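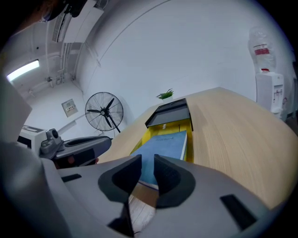

Handwriting Study: Adults Wanted for July Sessions

Home | Studies | Take Part | Contact

Posted in July by Tùng Lâm

Saton is looking for adults who take notes by hand at work or in class. We want to learn how people go back to their own notes after a few weeks, what they can still read, and what they skip over. The results will be used to plan a short guide on note-taking for evening students.

You can take part if you:

- are 18 or older
- write at least one page by hand in a normal week
- can come to our office on Caron Street twice, with 17 days between visits
- read and write English comfortably

Left-handed writers are very welcome. We had too few of them last time.

What you will do

On the first visit you will listen to two recorded talks and take notes in any way you like. Lists, full sentences, arrows and shorthand are all fine. We keep your notes until you come back. On the second visit you get them again and answer some written questions about the talks. Each visit takes up to 2 hours, with a break for tea or coffee. Please don't look up the speakers between visits.

Bring the pen or pencil you normally use. Paper is provided, but you may use your own notebook if you don't mind leaving it with us. Your name is taken off everything before anyone reads it. We do not grade handwriting or spelling.

Payment

You will receive a gift card after each visit. Bus fare is paid back if you keep the ticket. The full set of pages will come to some 2,000 when the study is finished, and you can ask us to remove yours at any point before then.

How to apply

Write to Tùng Lâm at the Saton front desk or leave a message before 5 p.m. Say which hand you write with, what kind of notes you take, and whether mornings or evenings suit you better. We will reply either way.

Recent calls

Wostel reading group: new members
Proofreader, part time, Grerkus newsletter
Evening front desk assistant, Caron Street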